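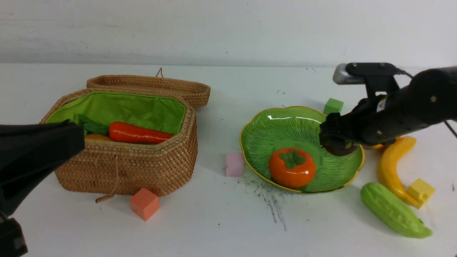 Most household work is tidying, and tidying is mostly picking things up and putting them somewhere else. This week's question is how much of that a machine can do without a person standing by. We start with table clearing because it looks easy and because a bad attempt does little harm. A lined basket with a hinged or tied lid is a fair test of the putting-away half of the job. The lid has to stay back, the lining is soft and can catch a finger, and a cord hanging down the front, as on the wicker one, is something a machine may snag on its way past. A person deals with all this without looking. A machine has to be told, or shown many times.

Search this site Enter keywords Go

3.1 What counts as doing a chore

Before the seminar, write down what you would accept as a finished job. Students usually say "everything is in the basket". Then ask whether it matters if the lid is shut, if a piece of fruit was dropped and picked up again, or if the job took 40 seconds or half an hour. Published results often answer only the first of these. When you read a success rate, look for:

- how many attempts were made
- who put the objects out, and whether they were moved between attempts
- whether a person stepped in
- what happened when the first grasp missed

The Nadora trial in your reader gives 300 attempts at clearing a table, with 63 of them needing help from a person. Read the table in the appendix as well as the summary. Most of the help was given at the basket and very little of it at the table top, and the summary leaves this out.

3.2 Grasping

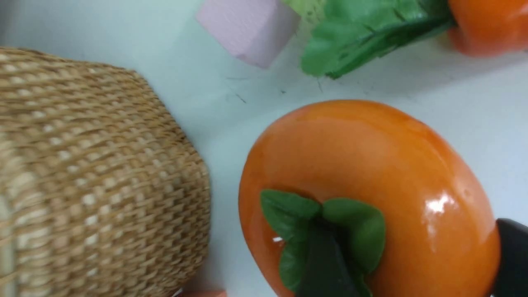
Page last changed: Aug 29, 2022

A persimmon is round and shiny, and the leaves on top spread out wider than the stem. With two fingers there are a few sensible ways to take hold of it. One finger over the leaves and the other against the side is one of them. With a toy fruit the leaves will stand a good deal of pressure. With a real one they may tear, and the skin marks. Results got with toys should be read with this in mind.

Note also how near the fruit is to the basket wall. Objects close to a wall are harder, as the hand needs room on both sides. The Uria notes call this the clearance problem and give four ways round it, of which pushing the object into the open first is the most used. Foam cubes are kinder. They have flat sides and they give a little, so a poor grasp often holds anyway.

3.3 Shop floor and home

The Damance packing line does around 2,000 picks in a shift. It should not be compared directly with a kitchen. The parts on the line are all alike, they arrive at the same height, and the lighting never changes. At home the objects are mixed, and whoever lives there moves them. The line is faster, but it has been given an easier job.

For September, read Jabłońska chapter 2 up to the section on force sensing. You can skip the proofs. Bring one chore from your own home, broken down into steps, and mark the step you think a machine would fail at. Folding and anything with liquids were covered last year, so please choose something else.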